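Notebook, coatings bench, July 2024

Dark plates, second batch

Pulled the second batch of Kvam plates this morning. Same base as before, but Tuva wanted the ridges cut deeper, so the Sterklow template was reground first. The soot layer went on in 7 passes with a full cool-down between each. Pass four had a clogged nozzle. I cleaned it and started that pass over, so plate C may be slightly thick on one side.

Reflectance at normal incidence is better than the first batch on every plate except C. At steep angles they still go gray. Tuva Sjögren thinks it is the ridge tips, where the layer is thin and smooth. I think she is right, but I want a section under the microscope before we change the template again.

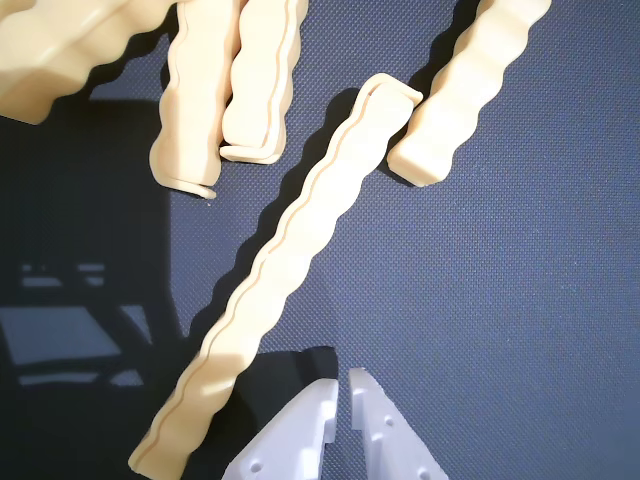 Wear test

Two plates went on the Doltix rubbing rig, 1,000 strokes each with the felt pad. Both shed powder onto the pad. Plate A kept most of its black in the grooves and lost it on the tips. Plate D came out patchy all over. D had the short bake, so that is probably the end of the short bake.

Trygve asked whether we could spray a clear binder on top. Tried it on a scrap piece from batch one and it turned shiny right away, even thinned. Not worth repeating at that strength.

To do

Section plate A and look at the tips.
Bake the spare at 100 degrees overnight, slow ramp, and rerun the rig.
Ask Trygve Hedlund if the Cirnis sphere is free in August. Our detector is near its floor on the best plates and I don't trust the last digit.
Order felt pads. The new ones are stiffer than the old stock, so don't mix them in one run.

Plate C is in the drawer with the tape on it. Please leave the tape on.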